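What happens to my Tarkier credits now

I drove for Tarkier for three years, mostly evenings, and stopped in June. I still use the app as a passenger a couple of times a week. So when the email came saying Adance had bought the company, I read all of it, including the part in gray type at the bottom.

The short version is that Adance wants the drivers and the airport permits. Tarkier has 3,779 active drivers, according to the letter, and Adance has been trying to get into the same towns since before I signed up. It was losing money on discounts up here. Buying the smaller company was probably cheaper than another year of those.

Riders don't have to do anything yet. Both apps will run side by side for 6 months. After that the Tarkier one closes and your account moves over, if you agree to the new terms. If you don't agree, the account is deleted and any credit goes with it. That last bit is in the gray type.

I had $232 sitting in mine, nearly all of it referral money from when they were paying well for new drivers. It can't be cashed out. I plan to spend it on rides before the switch – airport runs, mainly, and the trip out to Clerkutlow to see my aunt.

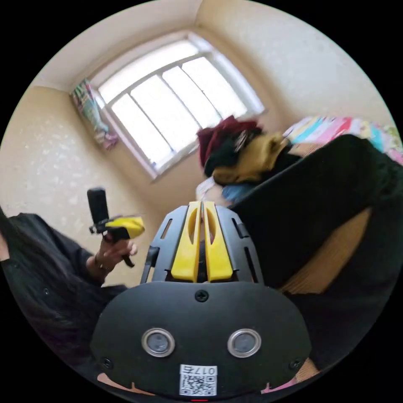
The label reads 017, with one more character after it.

The drivers I still talk to are more worried about the commission. Tarkier took a flat cut and you knew what it was before you accepted. Adance uses a sliding one that changes with the hour and the zone. Ayodele Uzor, who started the same month I did, has driven for both. He made more per trip with Adance on busy nights and less on everything else, and he doesn't work many busy nights now that he has kids.

There is also the question of Okeke, the little dispatch outfit that Tarkier bought two years ago. They told those drivers nothing would change either. The phone line was gone by the following spring, and a lot of the older customers who booked by phone went with it. I don't think anyone planned it that way. The line cost money and the new owners had an app.

I haven't seen anything about the office by the station, where you could walk in and argue about a fare. The letter doesn't mention it. I wrote to support to ask and got the standard reply with a link to the same letter.

If you have credit, check the balance under Wallet and take a screenshot. I did mine this morning.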